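首页 整理笔记 会议纪要 上门服务 门店 联系

Jesex 上门整理组 夏季换季工作会纪要

时间：2019年6月23日，下午
地点：Jukeck 店二楼
主持：Ravindra Sandhu
记录：I-seul Yang
参加：上门一组、上门二组、客服、库房
请假：二组组长（客户家中收尾，会后由记录人转达）

一、上次会议遗留事项

1. 床上作业垫布。上次会议定下由库房统一采购垫布，上门时铺在客户床上再放衣服。库房说明，垫布已到，颜色偏深，浅色衣物放上去容易看见毛絮，深色衣物放上去看不清边线。一组试用后的意见是垫布偏滑，厚衣服还好，衬衫折到一半会跑。二组基本没有用，客户多数同意直接在床单上操作，前提是床单当天准备换洗。

讨论后决定：垫布保留，放在工具袋里，由客户选择。客户不愿意衣物以外的东西上床的，用垫布；客户说床单马上要洗的，直接在床单上折。两种情况都要在进门时问清楚，问完写在服务单上，不要凭上一次的印象办。

2. 收纳盒标签。客服反映四月换季后有客户打电话来问哪一盒是什么，原因是标签只写了“上衣”“下装”，没有写厚薄。一组从五月起已经改为写类别加厚薄，例如“套头针织，厚”。二组还在用旧标签，剩下的旧标签用完为止，但要手写补上厚薄。会上有人问能不能直接印颜色，Ravindra Sandhu 认为不必，客户自己记得颜色，记不得的是哪一件厚哪一件薄。

3. 樟木片。仍未定供应商。库房拿来两种样品，一种气味较重，一种较轻。与会者多数选较轻的。有孩子的家庭是否放，暂时由客户自己决定，服务人员不主动放。此事移到下次会议。

4. 旧衣架回收。上次说好由 Jukeck 店集中回收，实际只有一组送回来过。二组的说法是客户常常临时改主意，说好不要的衣架又留下。会议认为留下就留下，不用追，只把客户明确不要的带回来。带回来的衣架先看有没有裂口和锈点，再放进库房的架子，不要混在新衣架里。

二、换季工作的进度

客服通报了本季的预约情况。四月以来登记的换季整理共134户，大部分已经做完，余下的主要是六月才从外地回来的客户，以及中途要求改期的客户。改期的理由多数与天气有关，前段时间连着下雨，冬衣洗了没有干透，客户不放心收。

一组提出，遇到没有干透的衣物，现场应该怎么处理，各人做法不同。有的服务人员会照样折好，放在床上不进盒，请客户隔天自己收；有的会全部挂起来；也有的改约下一次。会议讨论较久，意见如下：

手摸衣物时，先摸腋下、领圈和下摆的双层部位，这几处干得最慢。针织上衣的下摆如果是双层罗纹，翻开一层再摸里面。只摸前胸和后背不算检查过。

凡是觉得不干的，一律不进盒，也不进真空袋。能平摊的平摊，不能平摊的告知客户，由客户选择隔天自己收或者改约。改约不另收上门费，客服登记时写“未干改约”四个字，不写别的理由。

客服问，如果客户坚持要收怎么办。Ravindra Sandhu 的意见是跟客户讲清楚可能会有味道，客户仍坚持的，折好放进敞口的布筐，盖子不要扣。这一条写进服务单背面，今后照此办理。

库房补充了一点。前一阵退回来的真空袋里有几只封口夹了线头，不是袋子坏了，是装袋时衣服边角压在封口上。请各组装袋以后沿封口捋一遍，捋到头，再抽气。羽绒服不进真空袋这一条仍然有效，厚毛衣可以进，但抽气不要抽到硬，抽到袋子贴住衣服就停。

三、厚针织上衣的折法

这一项是本次会议用时最多的。起因是两组折法不统一，同一位客户先后由两组上门，衣柜里的毛衣一排宽一排窄，客户打电话来问以后按哪一种放。

一组目前的折法：衣服正面朝下铺平，两侧向中间折，袖子顺着身子放直，再从下摆往领口折两次，成长方块，立放。优点是快，缺点是领口露在外面，厚领的会鼓，立放一段时间后往一边歪。

二组目前的折法：衣服正面朝上，袖子先交叉到胸前，两侧再往里收，下摆往上折一次，领口往下折一次，两头对上，平放。优点是领口包在里面，缺点是袖子交叉的地方很厚，叠几件以后中间高两边低，抽屉关的时候会蹭。

I-seul Yang 在会上用店里的样衣各折了几遍，大家围着看。对比后的意见是，厚针织的问题主要在下摆和袖口，这两处有弹性，折的时候手一松就卷。薄的针织按哪一种都可以，厚的应当先把下摆理平再折。有人提出先把下摆往里翻一小段再整体折，试了以后发现翻进去的部分会在中间形成一道硬棱，放进盒子后棱的位置会留印，没有采用。

另一位组员提出，床上折和桌上折手感不同。床软，手往下按的时候衣服跟着陷下去，两边会翘，所以桌上练得很齐的折法到了客户床上常常走形。建议床上操作时少按多托，手掌从衣服下面伸进去，托着边翻过来，落下以后用手背轻轻推平。这一条大家都同意，列入折法说明。

深色厚针织还有一个实际困难，就是看不清边线。黑色衣服尤其如此，前片后片叠在一起，下摆和身子颜色一样，光线不好的时候不容易分辨下摆是不是卷着。客户卧室的灯多数偏暗，白天拉开窗帘会好一些。浅色床单能帮上忙，黑衣服铺在淡粉或者米色的床单上，外轮廓看得清楚，领口和下摆的角在哪里也好找。 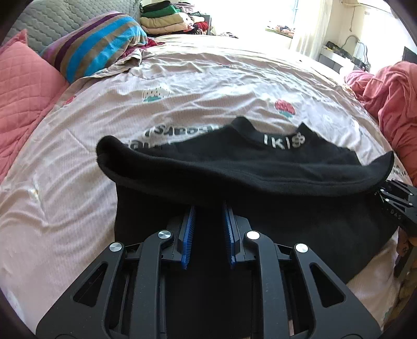
厚针织上衣的下摆总是往上卷，折之前应该先处理哪里？

先从下摆的两个角入手，把角拉平，再顺着缝线往中间捋，最后理领口。角没有理平就去压中间，卷边只会挪到另一头。

上面这个问题是客服代客户提的，会上定下了统一的答复，客服以后接到同样的问题照此回答，不必再转给服务人员。

接着讨论统一折法的具体步骤。由 I-seul Yang 提出初稿，经两组修改，定稿如下：

第一步，铺平。衣服正面朝下放，领口朝远离自己的一侧，下摆朝自己。双手各拿下摆一角，轻轻往两边带，带到罗纹自然的宽度即可，不要拉开。罗纹被拉开以后折进去，下次拿出来下摆就是荷叶边的样子，要蒸汽才能回去。

第二步，理线。下摆和身子接缝的地方有一道缝线，沿缝线从一头捋到另一头，接缝应当成一条直线。如果衣服洗过以后侧缝拧了，以侧缝为准，不要以前后片为准。

第三步，收一侧。一侧连同袖子往中间折，折到肩宽的中间偏外。袖子从肩部往下回折，与身子平行。袖口不要超过下摆，超出来的再折一小段。

第四步，收另一侧。做法同上，两侧的边在背后靠拢，不重叠。厚衣服重叠了中间会鼓。

第五步，对折。下摆往上折到离领口一个手掌的地方，停住，把领口往下盖过来，盖住下摆。这样领口和下摆都在里面，外面只有一道圆边。

第六步，放置。平放，圆边朝外。抽屉深的可以放两层，下层放厚的，上层放薄的。立放只用于薄针织和卫衣。

二组问，高领的怎么办。定为高领先往后倒，压平，再按第五步折。领子特别厚的，例如双层堆领，不往里包，放在最上面一层，领子摊开。

一组问，领口里面印字的衣服要不要特别处理。有的上衣没有布标，牌子和尺码直接印在领口内侧。会上的意见是印字的地方不要用热蒸汽直接喷，也不要和另一件印字的衣服面对面压着，夏天柜子里温度高，容易粘。折好以后印字朝里，里面只贴着自己的后片，时间长了也可能有一点印子，深色的看不出，浅色的垫一张薄纸。库房有裁好的薄纸，各组自己领。

客服问，客户如果喜欢原来的折法怎么办。Ravindra Sandhu 明确，客户的习惯优先。衣柜里现有的折法如果整齐，客户没有提出要改，就照原样折，统一折法只用于客户说“你们看着办”的情况。前面那位打电话来的客户，由一组下次上门时按新折法重折，不收费。

四、床上分堆的顺序

二组提出，换季的时候所有衣服都搬到床上，堆得太高，先拿出来的压在最底下，到最后才折，皱得厉害。尤其是下午的单子，前面的客户晚了，后面的时间短，容易越堆越乱。

讨论后定了以下做法。床分成靠枕头的一半和靠床尾的一半。靠枕头的一半放还没有看过的，靠床尾的一半用来折。折好的不留在床上，直接放到椅子上或者布筐里，客户确认以后进柜。双人床够用，单人床不够的，未看过的先放在柜子里，一格一格地拿，不要一次清空。

分堆按厚薄，不按颜色，也不按是谁的。一家人的衣服分开放，一个人收完再收下一个人的。孩子的衣服单独一堆，尺码小了的挑出来给客户看，由客户决定去留，服务人员不说“这个可以扔了”之类的话。上个月有一次就是因为这句话引起客户不高兴，客服已经道歉，本次会议不再展开，只重申一遍。

I-seul Yang 提到床单的问题。有的床单面料带细条纹理，折薄衣服的时候会在衣服上压出浅印，主要是丝质和莫代尔的。厚针织没有这个问题。碰到这种床单，薄的用垫布，厚的照常。库房那批垫布偏滑，但拿来折丝质衣物反而不会挂丝，可以这样搭配着用。

有人问床上有毛絮怎么办。规定是先用滚刷过一遍，客户在场的先问一声再动手。滚刷纸用完撕下带走，不丢在客户的垃圾桶里。黑色针织最容易沾毛，折之前滚一遍，折完以后外面再滚一遍。滚的时候顺着纹路，不要来回滚，来回滚会起球。

起球的衣服要不要当场处理，两组意见不一。一组带了修毛器，遇到客户同意就修；二组认为修毛器容易出事，罗纹和提花的部分一不小心就破。会议决定，修毛器只用于平针，罗纹、提花、绞花一律不用，领口和下摆不用。要修的衣服必须放在硬的平面上，不在床上修。床软，衣服有褶，刀头容易咬进去。一组现有的修毛器先用着，二组不另配。

五、收纳盒与抽屉分隔

库房通报，Ochoa 收纳盒本批已到，尺寸和上一批有差别，盖子略窄，不能混用。到货时外箱没有注明，是拆箱试盖以后才发现的。已经在盒底用铅笔做了记号，新批画一道横线。各组领用的时候看一下盒底，盒和盖同一批再带走。上门以后才发现盖不上，客户会觉得是次品。

本批收纳盒和抽屉分隔合计支出3,586元，已经从换季物料的费用里出。Ravindra Sandhu 看过单据，没有意见。运费是否由供应方承担一部分，由库房去谈，谈下来告诉大家，谈不下来也不影响使用。

一组反映抽屉分隔的卡扣太紧，手小的组员掰不开，用了剪刀柄去撬，撬坏了一片。库房建议先在桌边压一下再掰。当场试了，可行。撬坏的那片剪短了还能用，放在袜子格里。

关于盒子的摆放，客服转来一位客户的意见，说厚毛衣放在柜顶，自己够不着，天一凉就得搬椅子。会议认为这是一个共同的问题，换季时只想着收，没有想着拿。今后收冬衣的时候，请客户挑出一两件薄厚适中的留在下面，空调房里和下雨天都能穿。其余的再上柜顶。盒子朝外的一面贴标签，把手朝外，柜顶不放第二层。

二组问床底能不能放。可以，但是床底的盒子要带盖带轮，放之前先擦地面，一楼的住户不放床底。木地板有翘起来的地方，不要硬推。

六、送洗衣物的交接

Caltis 洗衣房近来送回来的衣物包装有变化，原来是挂装，现在厚针织改成折装，外面套一层薄膜。客户收到以后有的直接连薄膜放进柜子。服务人员上门时看到的，应当提醒客户拆掉，薄膜闷着不好。提醒一次即可，客户不拆也不要代拆。

折装的毛衣从薄膜里拿出来以后，多数在胸前有一道横折痕。这道痕不用熨，抖开平摊一会儿就浅了。急着收的可以隔着布用蒸汽过一下，蒸汽头不要贴上去，过完晾凉再折。刚蒸过的衣服带潮气，立刻进盒等于白做。

客服问，客户委托我们代送洗的，纽扣掉了算谁的。以前没有写清楚。会议定为交接的时候双方各看一遍，纽扣、拉链、领口、袖口，有问题的在单子上画圈。送回来再看一遍。两遍都看过还有问题的，由 Jesex 先跟客户处理，再跟洗衣房说。不要让客户自己去找洗衣房。

针织类单独装一袋，不和牛仔、带拉链的放在一起。一组上次就是混装，回来一件开衫的袖子挂了线。线已经用钩针引到里面去了，从外面看不明显，客户接受。引线的做法大家都应该会，下次会议由 I-seul Yang 带着练一遍，请各自带一件不要的旧毛衣来。

七、新人练习

一组和二组都有新人。新人目前在店里桌上练，熟了以后跟单。根据第三项的讨论，桌上练得好不等于床上折得好，Jukeck 店二楼里间有一张样板床，今后新人先在桌上练步骤，再到床上练手感，两处都过关再跟单。

样板床的床品是展示用的，练习的时候把展示用的被子和靠枕拿开，床单可以留着。练完把床铺回去，靠枕按原来的顺序放。上星期有人练完没有放回去，店里来客人看到床上一堆衣服，店员临时收拾，收得很匆忙。请各组互相提醒，谁最后用谁铺。

练习用的衣服由库房准备一筐，包括厚针织、薄针织、衬衫、卫衣、儿童上衣。库房说厚针织里浅色的多，深色的少，新人上门以后最容易折歪的却是深色的。会后由各人把家里不穿的深色毛衣带来，洗过，没有破洞，放进练习筐，筐上写明“练习用”，免得和客户捐出来的混了。

练习的标准不定时间，只看三处：圆边是不是直，打开以后下摆有没有压出死折，摞几件以后会不会倒。做得慢没有关系，速度上门做几户就有了。Ravindra Sandhu 补充，新人跟单时只负责折，不负责跟客户讨论去留，客户问到就请组长过来。

一位新人在会上问，左撇子折衣服要不要改方向。试了一下，先收哪一侧都可以，成品看不出差别，不用改。但是圆边统一朝外，这一点不分左右手。

八、其他

1. 工具袋。滚刷、垫布、标签、笔、薄纸、蒸汽头的隔热布，出门前自己对一遍。隔热布最容易落在客户家，用完搭在自己肩上或者挂在袋口，不要搭在椅背上。

2. 鞋套。库房换了一种厚的，走在木地板上不响，但是上楼梯会滑。有楼梯的人家换回薄的，两种都带。

3. 饮水。客户倒的水可以喝，杯子不放在床头柜和床上，放在客厅。上衣沾水印比沾灰麻烦。

4. 宠物。有猫的家庭，折的时候把房门关上，先征求客户同意。折好的衣服不要敞着放在低处。二组说猫专挑黑毛衣睡，一组也碰到过。客服今后预约时加问一句家里有没有宠物，写在备注里。

5. 拍照。服务前后的柜内照片仍需客户同意，只拍柜子，不拍床头柜和梳妆台上的个人物品。照片给客户看过再存。

6. 有组员提议把统一折法印成卡片送给客户。大家觉得可以，先由 I-seul Yang 写一版文字，字要大，步骤不超过一面。印多少等文字定了再说。

九、会议决定与分工

库房：垫布继续发放，收纳盒分批做记号，薄纸裁好备用，与供应方谈运费，准备练习筐，樟木片样品再找一种来比较。

客服：预约时询问宠物和床单是否当天更换，未干改约按统一写法登记，下摆卷边的问题按会上定下的答复回复客户。

一组：为来电客户重折毛衣，按新折法；修毛器使用范围按第四项执行。

二组：旧标签补写厚薄；回收衣架照常送 Jukeck 店；组长缺席，由 I-seul Yang 把第三项和第四项讲一遍，最好当面折给他看。

I-seul Yang：整理折法文字，周内发给各组；准备引线练习。

Ravindra Sandhu：与 Caltis 洗衣房沟通厚针织的包装方式，问能不能不套薄膜；核对服务单背面新增的条文，看过再印。

下次会议时间待定，预计在余下的换季户做完以后，地点仍在 Jukeck 店二楼。议题先列三项：樟木片、引线练习、折法卡片的文字。要加议题的提前告诉记录人。

会后补记：会议结束后库房试了把两块垫布背对背叠着用，滑的情况有改善，边上用夹子固定。夹子夹在床单边沿，不夹在衣服上。一组下周先试，试过再告诉大家好不好用。

又及，里间样板床的靠枕已经放回原位，顺序贴在柜门内侧，用完请对照。

记录：I-seul Yang
审阅：Ravindra Sandhu

分享 29 评论 2

上一篇 下一篇 返回会议纪要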